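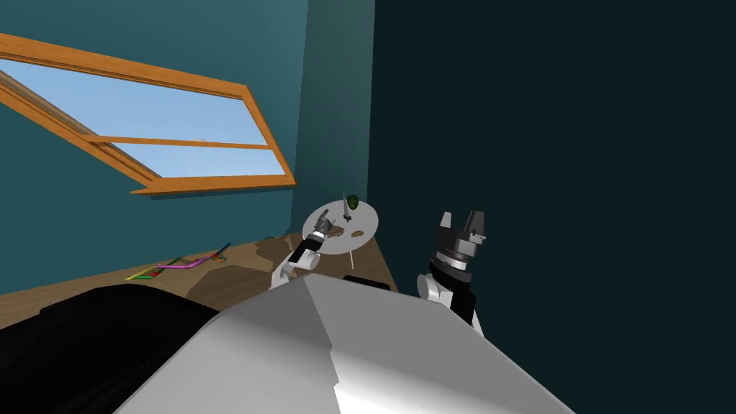 *Figure 22. Side table and window, teal room.*

## Setting up public comment for a hearing

Applies to Gerkeo Meeting Desk, version 2. Last revised 2/13/26.

Use this section to open a comment period, build the speaker list, and close the record when the hearing ends. You need the Clerk role. Users with the Viewer role can see the speaker list but can't change it.

Before you start, the hearing must already have a posted agenda. If the agenda is still a draft, the **Comments** tab is gray.

### Open the comment period

1. Sign in and select **Hearings**.
2. Choose the hearing, then select **Comments**.
3. Select **New comment period**.
4. Enter the opening and closing times. Times follow the time zone set under **Office Settings**.
5. Under **Accept comments by**, check the methods your rules allow: in person, phone, written, or video.
6. Link each comment period to an agenda item. For general comment, pick **Items not on the agenda**.
7. Select **Save**, then **Publish**.

The sign-up form appears on your public page within a few minutes. Open the page in a private browser window and check that the agenda item title is correct.

**Note:** Saving doesn't publish. A saved period shows a yellow dot, and residents can't see it.

### Set speaking limits

1. In the comment period, select **Limits**.
2. Enter the time per speaker. The default is 2 minutes.
3. Choose whether speakers may give their time to someone else. If your rules of procedure say nothing about this, leave it off.
4. Turn on **Interpreter time** to double the limit for speakers who ask for an interpreter.
5. Select **Apply**.

Limits can be changed until the first speaker is called. After that, only the chair's timer controls work, and each extension is written to the meeting log.

### Build the speaker list

Sign-ups arrive in the order they were received. Paper cards have to be typed in.

1. Select **Speakers**, then **Add from card**.
2. Type the name as written on the card. Address fields are optional unless your office has made them required.
3. Mark the speaker's position only if the card gives one. Leave it blank otherwise.
4. Repeat for the remaining cards, then select **Merge**.
5. Review any entries flagged as possible duplicates. Two members of one household often share an email address, so compare names before you remove an entry.

**Caution:** Don't sort the list by position unless your rules call for alternating speakers. Sorting overwrites the sign-up order, and the original order can only be restored from a backup.

### Connect the phone line

Offices that use Stavier for call-in comment need to pair the line once.

1. In **Office Settings**, select **Phone**.
2. Copy the pairing code.
3. Paste the code into the Stavier console and select **Confirm**.
4. Place a test call. The caller should show up under **Waiting**.

If you see error 209, the pairing code has expired. Create a new code and repeat the steps. If the call connects but no caller is listed, check that the comment period is published.

### Close the record

1. When the chair closes public comment, select **Close period**.
2. If the body voted to hold the record open for written comment, select **Keep written open** and enter the new deadline.
3. Select **Export** and choose PDF or spreadsheet.
4. File the export with the minutes.

**Caution:** Exports include email addresses and phone numbers by default. Clear **Include contact details** before you make a copy for the public packet. Check your state's public records law if you receive a request for the full version.

Written comments received after the deadline go to the **Late** folder. They aren't part of the export, but they're kept under your office's retention schedule.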